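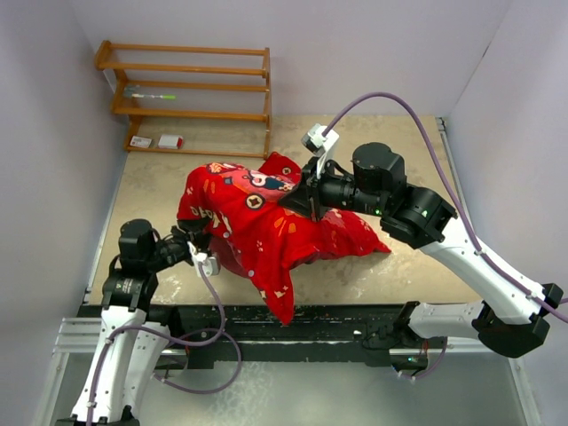

Two arms, one garment, the Jaltholm bench.

About Botia

We write the software that sits between a robot arm and the thing it is supposed to pick up. Control, perception, planning, and all the dull tooling underneath. No hardware of our own - we buy arms and put our time into the code.

Started in May with one bench and a borrowed office. Now we have 4 benches and our own front door, still in Jaltholm, still next to the tire shop. 25 people, most of them engineers, a few who came over from the laundry and garment trade and keep us from building silly things.

Why cloth

Boxes are mostly solved, or at least there are plenty of good companies doing boxes. Cloth is harder. A shirt has no fixed shape, so the planner can't look up a grasp and go. It has to look, guess where an edge might be, take hold, look again. Every time the fabric moves the old plan is partly wrong and something has to decide how much of it to keep.

That deciding is what we do all day.

What we make

Crabtree - our planner for two-arm work. Takes in camera views and joint positions, gives back short motions for both arms at once, with collision checks between them. Replans while the arms are moving. Written so that a customer's own engineer can read it, change the cost terms and not have to call us (please do call us though, if it's a bad one).

Fondeck - recording and playback. Logs every camera, every joint, every gripper command on a single clock, then lets you scrub through a run and see what the planner thought it was seeing. We built it for ourselves because lining up log files by hand was eating whole afternoons. Turned out to be the thing customers ask for first.

There is also a pile of small stuff: calibration scripts, a driver layer, a cable strain checker that began as a lunch break project. All of it ships with Crabtree, no extra charge.
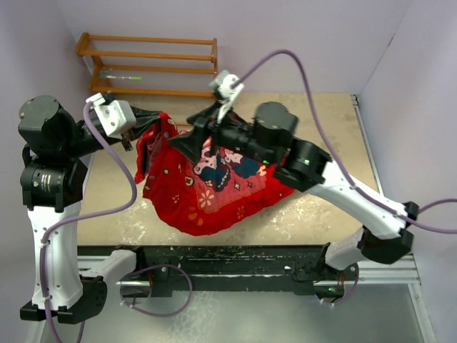
Both arms over the red print cloth.

How we work

Small changes, run on a real bench the same day. Simulation is good for catching the stupid errors and we use it a lot, but simulated cloth is too polite. It doesn't snag. So each change to the planner gets bench time before it gets merged, and the bench schedule is the one calender everybody here reads.

Failed runs are kept. All of them. At last count the test set had 688 recorded runs, and 170 of those are failures we replay against each new build - dropped corners, double grasps, an arm waiting forever for the other arm. If a build brings one back, it doesn't go out.

Perception is the part we are rewriting this winter. The fixed view of the table is fine for the overall shape of a garment, much less fine once a gripper is in the way, so more and more of the work has moved to the small cameras at the wrist.

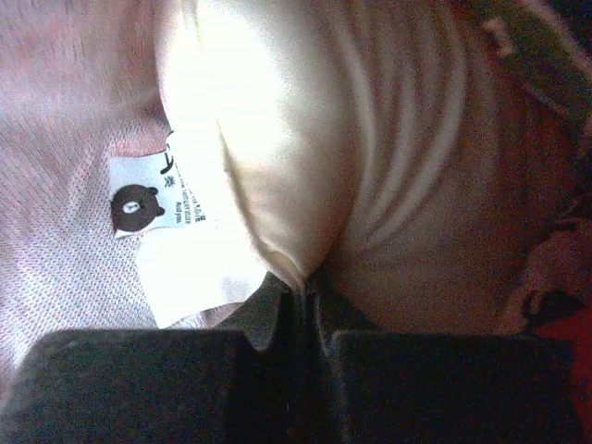
Close up, the problems are different ones. Shiny satin blows out to white. A label can look a lot like a corner if all you have is edges. Two fabrics pressed together may be one garment folded or two garments stuck, and the planner needs to know which before it pulls. Our current model gives a confidence for each of those and Crabtree slows down when the number is low. Slow is ok. Customers tell us they mind slow a lot less than they mind torn.

Who uses it

Linen services, a couple of sorting centers for used clothes, two university labs. Most start with one bench and a three-month license. We install, stay for the first week, then help remotely.

Working here

We're looking for a controls engineer and somebody who likes build systems, really likes them. Remote is possible for the second job, not the first - you need to be near the arms. Send a short note and something you've written, code or otherwise. No cover letter needed, we dont read them very well.

Visits

Fridays after lunch, by arrangement. Park behind the building, not in front of the tire shop.

Page last updated Nov 11, 2018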